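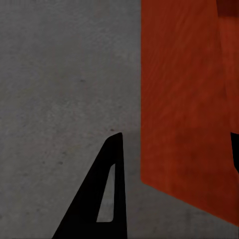

Orange-red block on a gray surface

Frequently Asked Questions: The Brandarbridge Chamber Concerts

Do I need to know anything about classical music before I come?

Not a thing! Plenty of our regulars couldn't tell you what key anything is in, and they have a lovely time. Noeline Tuhiwai gives a short talk before each concert, and she is wonderful at picking out a tune or two to listen for, usually by sitting down at the piano and playing them for you. If you'd sooner skip the talk and come straight to your seat, that's perfectly fine too.

How big is the hall?

We seat 265 downstairs, and the balcony brings us up to 300. Ask any of us where the best sound is and you'll get a different answer (Rawiri McKinnon swears by the back row of the balcony, and I like to be close enough to hear the players breathe), so do try a few spots over the season.

When should I clap?

The custom is to wait until the whole piece is over, and the program will tell you how many movements there are. But if you clap after a stormy first movement, you'll be in good company, and I have never yet met a quartet that minded.
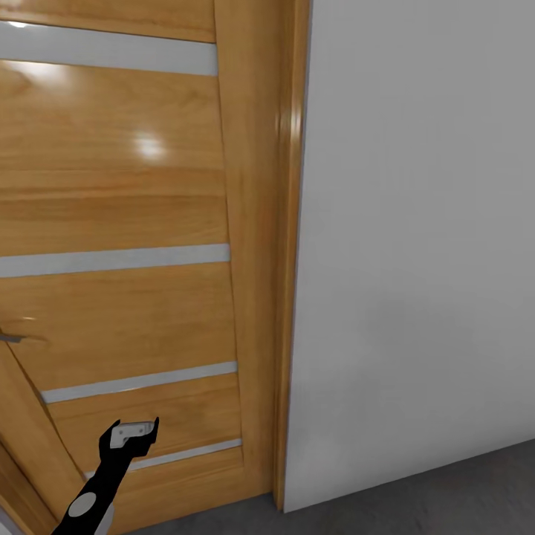 Why do you play so many arrangements?

We do get asked this one, sometimes a little sternly! Our house group, the Eren Trio, is a violin, a viola and a cello, and there is only so much written for those three instruments. Parviz Mahmoudi, our violist, has been arranging keyboard and organ pieces for them for years, and we think hearing each line on its own instrument lets you follow the music in a new way. When a piece is an arrangement, the program says so, along with what it was first written for.

Can I bring my children?

Please do. Sunday concerts begin at 2 and run an hour with no intermission, which suits younger listeners (and a good few grandparents). Evening concerts are longer, so you know your own child best.

Do you record the concerts?

Some of them. The April concert with the Hendunura Singers was recorded, and we hope to have it on CD once Elsie Hinds has finished with the editing. We ask that you don't make your own recordings, and that phones are switched all the way off, as even a buzz carries in a quiet slow movement.

What if I can't use my ticket?

Call or write as soon as you know and we'll pass the seat to someone on the waiting list, then give you credit toward another concert.

Ruby-Lee Sutcliffe, Concerts Manager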